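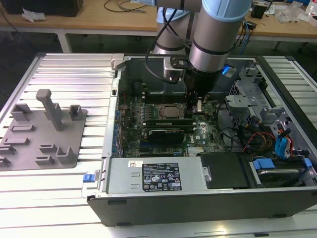
Desktop tower on its side, panel off. Dell board, graphics card in place.

Thread on electricity use in small offices, and why the number printed on a power supply tells you very little about your bill. 25/11/2020

1/ I keep the energy records for a small office building on Postma Street. Most questions I get are about computers. Most of the waste is somewhere else. Notes from the last round of metering follow.

2/ The rating on a power supply is a ceiling. It is the most the unit can deliver to the parts inside. A desktop doing email and spreadsheets draws a small fraction of that. Do not multiply the label by the hours in a year.

3/ Use a plug-in meter. I use a Brilta, the basic model with no app. Leave it on for at least a full working week. A ten-minute reading only tells you what the machine did for ten minutes.

4/ Record kilowatt-hours, not watts. Watts are a rate. Kilowatt-hours are what you pay for. Half the spreadsheets people send me mix the two in one column.
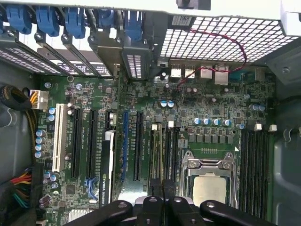 5/ Under load the processor and graphics card dominate. At idle the gap between machines narrows a lot, and the sleep settings matter more than the parts list. Check what the machine does at night before pricing a new one.

6/ Over one August week, our front office desktop used 5 kWh. The old drinks fridge in the hallway used more, and it was holding milk and one lemon.

7/ Annual total for the hallway fridge, scaled from the meter log: 901 kWh. The door seal was split along the hinge side. Scaling from a summer week overstates it, so treat that as an upper figure.

8/ Its replacement, a Fliller under-counter model, came in at 197 kWh on the same method. Same caveat. Same hallway, same thermostat setting, different August.

9/ Next was the water heater under the kitchen sink. It kept a full tank hot all weekend. A mechanical timer fixed most of that. Set it to come on an hour before the first person arrives and check it after every clock change.

10/ Lighting: the stairwell tubes were on all night because the sensor had been painted over. Cleaned the lens, set the delay to five minutes.

11/ Fridge, heater timer and stairwell together: some 1,000 kWh a year off the bill. The desktops are unchanged apart from sleep after 15 idle minutes.

12/ Still open: the Standov ventilation unit on the roof. It is hard-wired, so the plug meter is no use. Clamp meter readings once the electrician has been.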